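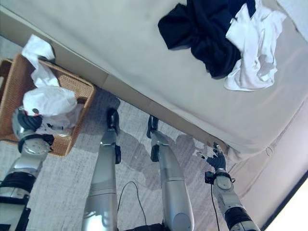

Setup Guides > Before You Order

2. Planning Your Equipment Budget

Complete this section before you request a quote for a Larkura two-armed household unit. Changes made after the order is confirmed can delay delivery.

2.1 List the work

1. Write down each task you want the unit to do, such as picking up clothes or emptying baskets.
2. Mark the tasks that need both hands.
3. Note the floor type in every room on the list. Carpet and hard floors use different foot pads, sold separately.

2.2 Measure the space

1. Measure the narrowest gap the unit must stand in, including the space beside beds. Allow at least 31 inches.
2. Measure from the charging point to the farthest work area.

CAUTION: Keep cables clear of the feet. If you plan to run the unit on a tether, budget for the overhead cable guide.

2.3 Work out the cost

1. Enter the base price from your Hollance dealer on line 1 of the worksheet.
2. Add one spare set of finger pads per hand. Soft items such as bags and bedding call for the fine-grip set, part 593.
3. Add the service plan. It is billed every 52 weeks.
4. Add delivery. Homes more than 100 miles from a dealer pay the long-distance rate.

NOTE: Training time is quoted separately. Ask for it in writing.

2.4 Send the worksheet

1. Sign the worksheet and send it to your dealer with the room measurements.
2. Keep a copy. The installer will ask for it at the site visit.

Prices are reviewed each April. Quotes issued before then stay valid until the date printed on them.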